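Kowalchuk puts its Trirngate room to a plain test: does the furniture earn its floor space?

TRAMCOMBE, March. Office furniture announcements tend to promise a new way of working. Kowalchuk is promising a table, a chair and somewhere to fold things, and would like to be judged on that.

The company has opened its long room at Trirngate to trade buyers and small firms that want to try pieces before they order. The brick wall stays bare under its white ledge. The fluorescent tubes stay too. Showroom spotlights flatter everything, and most customers will never own one.

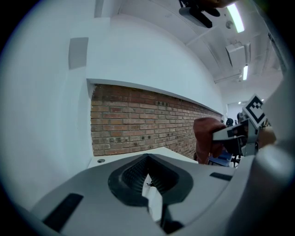

The main item is the Skaltlow table, priced at $179, with a white top and a round cable hole. Kowalchuk makes no claim that it will lift anyone's mood or bring a team together. It is a surface. The company has sold tables with cleverer names, and buyers sent plenty of them back.

Visitors are asked to bring ordinary jobs with them: sorting mail, winding up cables, folding knitwear. A table that looks fine bare can turn out to be useless once there is a pile on it, and a floor that photographs well may be a nuisance to keep clear. The wood-grain planks are there to be walked on in outdoor shoes.

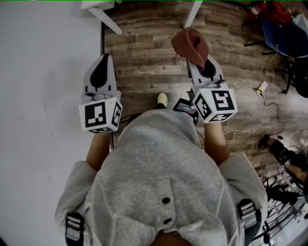 What is on offer

The first run is 300 tables. Kowalchuk will not call this a limited edition, as it plans to make more if they sell. Each table carries a 12-month guarantee covering the top and legs. Scuffs are not covered, and the company doubts any maker who says theirs are.

Visits

The room is open from 10 a.m. to 4 p.m. by appointment. There is no launch event and no discount for booking early. Trade orders can be placed through the Kowalchuk sales desk in Tramcombe, which will also send out the full price list on request.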